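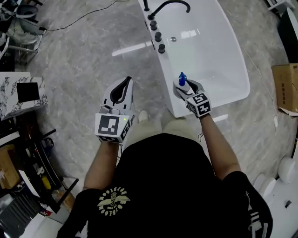 *A white freestanding tub with black fixtures. My feelings about this kind of tub are complicated.*

I want to make a case for the bath. I mean the old, slow, fill-it-up-and-get-in bath, the thing your grandmother did and your real estate agent says you can rip out because "people mostly shower now."

People do mostly shower now. I shower. I showered this morning and I couldn't tell you one thing about it. I was thinking about an email the whole time, and I'm not sure I washed my hair.

My trouble is that while we've mostly stopped taking baths, we've gone completely nuts for bathtubs. Go look at any listing in my part of town. Every flipped house on Pridham Street has a big white tub standing by itself in the middle of the floor like a piece of sculpture, and I'd bet money that most of them get used as a place to put the towels. We want the tub the way we want a piano. It says something nice about the kind of evenings we might have.

I fell for this myself. When we redid our bathroom in Villa (the neighborhood, not an actual villa, I wish) I spent six weeks reading about tubs. I had a spreadsheet. I went to a showroom three times and lay down in the display models with my shoes off while a very patient salesman pretended to check his phone. The one I loved was a freestanding beauty that cost $3,785 before delivery, and I came this close. Then my friend Dewanti Gunawan came over, looked at the room, looked at my little drawing, and asked me where I was going to put my book.

I didn't have an answer. There was no ledge. There was no wall to lean a shelf on. You'd have to set your book on the floor and then hang over the side like a seal to get it back.

Dewanti grew up in a house where washing meant a tank of cold water and a dipper, and she thinks American bathrooms are very funny in general. She says we build them for guests. I've been chewing on that for a long time and I think she's right, and I think it goes way past bathrooms. My aunt had a living room we weren't allowed to sit in. I own 6 good wine glasses and drink out of a jam jar.

So we kept the old tub. It's a plain built-in thing, a bit short, with a chip near the overflow that I've painted over twice. It has a wide ledge on the wall side where I can fit a book, a mug, a plate of toast if it's that kind of night, and my glasses. It's ugly and I'm in it four nights a week from fall to spring.

Now, the usual complaints. Water, first. Yes, a full bath takes a lot of it, and I'm not going to wave that away. I live somewhere that gets dry in July and I don't take baths in July. But I also lived with two teenagers who could stand under a running shower until the walls dripped, and I never once heard anybody at a dinner party scold the shower. A bath at least has a top. You can see how much you've used because you're sitting in it.

Then there's the "stewing in your own dirt" people. I've met so many of you! You always bring it up as if I hadn't considered it. I have a desk job. I'm not coming in from the mines. If I've been gardening, I rinse off first, and then I get in the bath, because the bath isn't for the dirt.

What it's for is harder to say without sounding like a candle label. I don't own any bath candles. I don't do the salts either, they make me itch. I just think a person needs a spot in the day where both hands are wet. That's pretty much my whole philosophy. You can't scroll. You can't fold anything. If somebody wants you, they have to stand on the other side of a door and yell, and you'd be amazed how many questions turn out not to be worth yelling. "Where's the tape" gets yelled. "Do you think we should refinance" waits until I'm dry, and goes better for it.

My grandfather took a bath every night of his life, and he lived to 83. I'm making no medical claims. He also ate bacon. But he worked at the Jurudgate rail yard with a whole crowd of loud men, and then came home to a whole crowd of loud children, and for half an hour each night he was behind a door with the radio on low. My mother says the house ran on that half hour. The kids knew not to knock, and they knew he'd come out in a better mood than he went in.

I think about him when I see those listings. He'd have hated a tub in the middle of the room - you'd feel watched, for one thing, and the back of your neck would be cold. He'd have asked where the radio goes.

If you've got one of the fancy ones, I'm not here to make you feel bad. I'm a little jealous, to be truthful. Mine is too short and I have to pick between warm knees and warm shoulders. But please, get in it. Move the towels. Drag a kitchen stool over for your book, and never mind if it ruins the look. And if you've got a sad old built-in like mine and a contractor is telling you it has to go, make him wait a week and take a bath every night of it before you call him back.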